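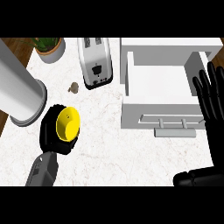 Nesrin Şimşekoğlu wrote:

> I would stop collecting at 491 and train on what we have. The last
> batch I went through added very little. Same bowl, same drawer, same
> approach from the left. If the policy can't put a bowl in a drawer after
> that many demonstrations, more of the same won't fix it. Also, are the
> failed runs in the folder or not? The readme says one thing and the
> index says another.

The failed runs are in the folder. The index is correct and the readme is out of date. Totals for the bowl-to-drawer task as of Thursday:

655 episodes recorded in simulation
535 pass the automatic success check
491 remain after manual review

The difference between the last two numbers is mostly episodes where the bowl ended up in the drawer but the operator got it there by pushing it over the edge with the knuckles. The checker only looks at the final position of the bowl, so it passes them. I don't want them in the training set. They are tagged "contact" and can be put back with one flag if someone wants to compare.

On stopping: I agree for this layout, but not for the task. The layout has the drawer already out at the start and the bowl going in with the left hand. The right hand does nothing useful in most episodes. It sits open near the cabinet, and the operators let it drift. A policy trained on this will learn the drift as well, and we saw some of that in the Kokedum runs, where the idle arm wandered into the path of the working one. I would like the next batch to have the idle hand parked at a fixed pose, or else given something to do, such as steadying the cabinet.

The other gap is clutter. The toaster and the plant have kept nearly the same positions through the whole batch. Iwasaki randomizes object positions at reset but treats anything marked as background as fixed, and both are marked as background. I have changed that in the config on the Drokmont branch. The plant can now move along the back of the counter and the toaster can swap sides with the cabinet. Collisions at reset are checked – if two objects overlap, the layout is drawn again.

Two things to watch if you are recording this week:

Keep the bowl tilt under control during the carry. Several operators rotate the wrist early, and the bowl is nearly on its side before it gets to the drawer. It works with an empty bowl. It will not work for the later task with something in it, and I would like to reuse these episodes for pretraining.

Do not trim the start of an episode by hand. The Skalteden loader expects the first frames to be still and uses them to set the zero for the joint offsets. Trimmed files load without an error and give wrong actions.

Nesrin, if you still want to train on the 491 now, go ahead. Please hold back one operator completely for validation and don't split by episode. With a random split the numbers will look better than they are.

I will fix the readme tonight.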